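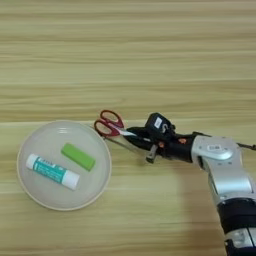
Purbridge paper recycling claims need a second look, says Damgaard

23/07/2018 – Stationery firm Damgaard has questioned the figures behind Jandico's new Pliteder notebook, sold in Purbridge as "made from local waste paper". Damgaard asked for the source of that claim and was sent a leaflet. The leaflet repeats the claim.

Of 127 pages in Jandico's yearly report, 2 deal with where the paper comes from. Neither names a mill. The firm says it has collected roughly 700 sacks of paper in the town – it does not say what happened to them next. 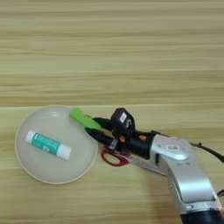

Does Damgaard sell a rival notebook?
It does, and readers should bear that in mind. The questions can be checked by anyone with a copy of the report.

Damgaard will print the name of the mill inside each of its own notebooks from October. It invites Jandico to do the same, though it is not holding its breath.

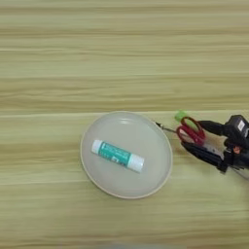 Glue stick and plate on a wooden table.

Further details are available from the Damgaard press office, Purbridge.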